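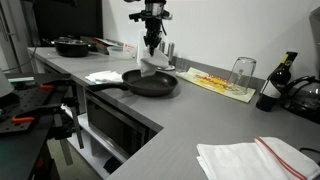

A robot gripper holds a paper towel over a frying pan.

Home | Young Readers | Machines | Rules and Safety

Filed under: How Things Work, Ages 8 to 11

Rules for Robots in the Kitchen

Robots that help people must follow rules, just as people do. Engineers write these rules down and call them standards.

A good rule says how hard a gripper may squeeze. A paper towel needs a gentle pinch, and a pan handle needs a firmer one. Another rule says that a person must always be able to stop the robot quickly.

At Skurdale, each kitchen robot is checked against 17 rules before it may work near people. Tímea Csizmadia leads the checks. If a robot fails one rule, it must be repaired and tested again.

3 comments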